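How to hang a felt letter banner on fabric 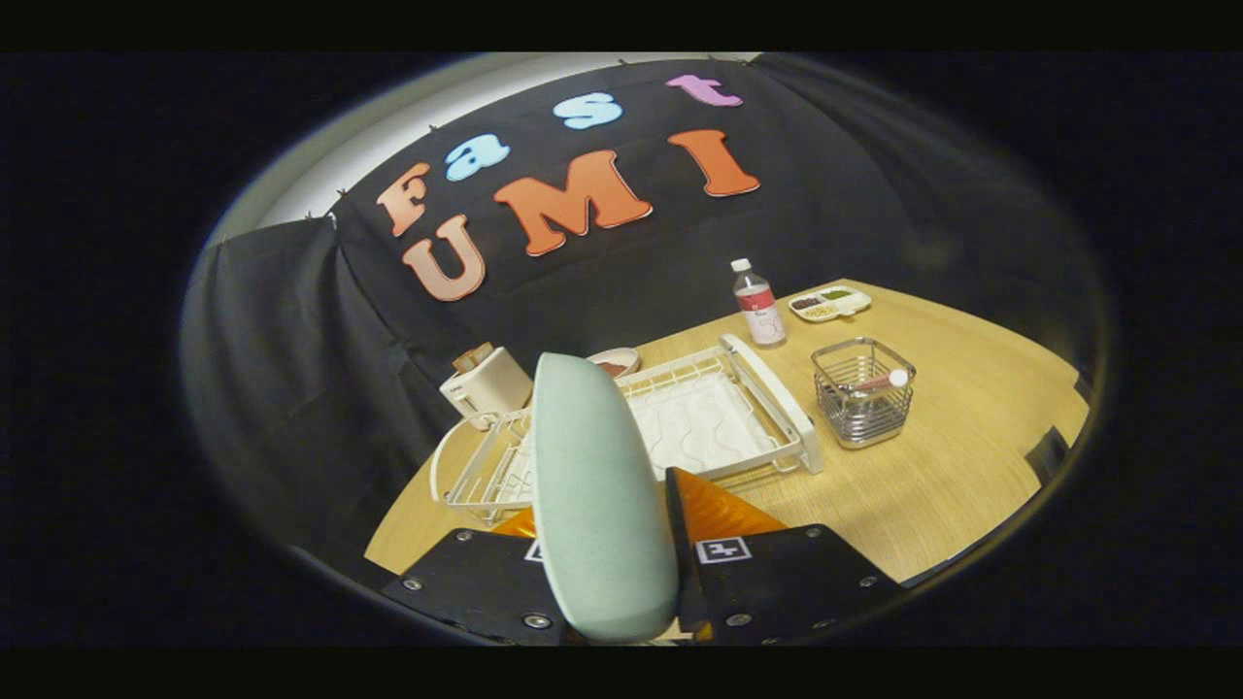

How far apart should the letters go?
Leave a gap the width of two fingers between letters, and twice that between words.

Cut the backing cloth 800 mm longer than the wording. Iron it on the wrong side, then hang it before you fix anything.

Start with the middle letter of each row and work outwards. Tack each one with a single pin, stand back by the door and check the line. Tall letters such as t and l need more room above them.

When the spacing looks right, sew or glue the top edge of each letter first. We use Prusten fabric glue, left overnight under a flat board.

Roll the banner for storage, letters facing out.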